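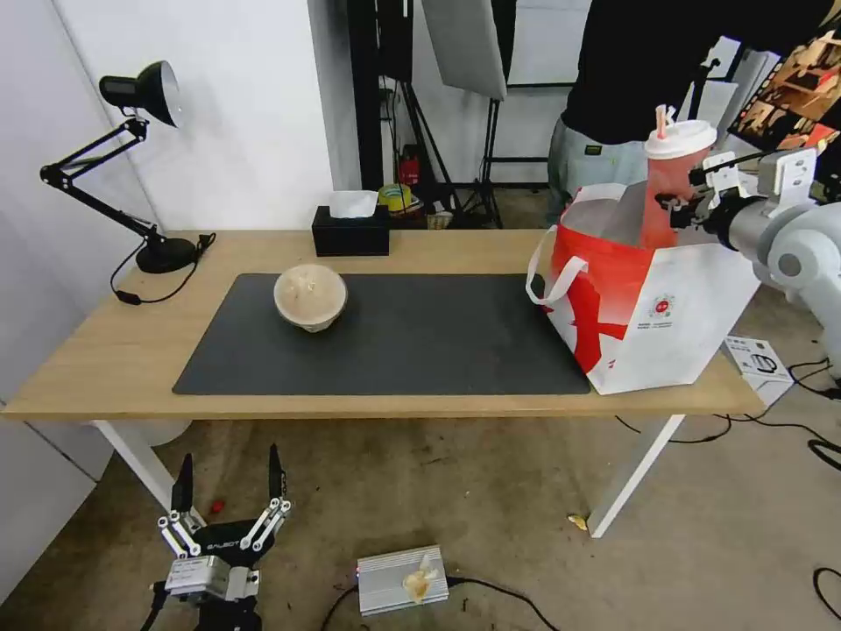
4.2 Why people leave in the second month

I'd gone into this part of the study fairly sure that pay would explain most of the early leavers. It explains some of them, and I'll come to that. But when Elsie Treloar and I sat down with the exit forms from the two Telwood warehouses and the Olell call centre, the word that kept turning up was "hours". People wrote it in the pay box, in the management box, and once in the box meant for a forwarding address!

A quick reminder of who we're talking about. Of the 1,362 people taken on across the three sites, 84 had left by the end of their second month and filled in a form we could use. All of them were over 25, and most had come back to work after a gap (caring for someone, being ill, or just a long stretch of not finding anything). They aren't the new starters most turnover papers look at, which tend to be school leavers or graduates, and I think that matters a good deal for how you read what follows.

Figure 3 plots leaving week against the notice each person was given of their shifts. The thing to look at is the bump in week 6. At all three sites that's when the fixed training rota stops and the ordinary one begins, so somebody who has had the same five mornings since they started suddenly gets a text on Thursday night telling them they're on lates. If your mum needs picking up from the day centre at four, that's more or less the end of the job, however much you like it.

Figure 3. Week of leaving by length of shift notice, all sites combined. Forms with no leaving date are left out.

Shayne McAlister, who read an early draft, asked whether the bump might just be the end of the joining bonus, and it's a fair question. The bonus was paid in week 6 at Telwood, so there I can't pull the two things apart. Olell paid no bonus, though, and its bump is in the same place and nearly as tall. I take that as decent evidence for the rota, with the warning that Olell gave us only 32 of the forms and I wouldn't want to hang a whole theory on them.

We also did longer interviews, mostly by phone, and those were where I changed my mind about pay. I'd been treating it as a separate cause. Several people talked about it as the same problem: a shift moved at short notice meant a taxi, or a neighbour paid to sit in, and after that the wage didn't look like much. Ye-seo Chae coded these answers as "cost of change" and I've kept her label, even though it overlaps untidily with two of our other headings (see the coding notes in Appendix B).

One group doesn't fit at all. People on nights hardly left, whatever notice they got. I have a hunch that they'd already sorted the rest of their lives around the job before they applied, but we didn't ask them, and I wish we had. Lakmal Begum is putting the question into the June round, so section 6 only touches on it.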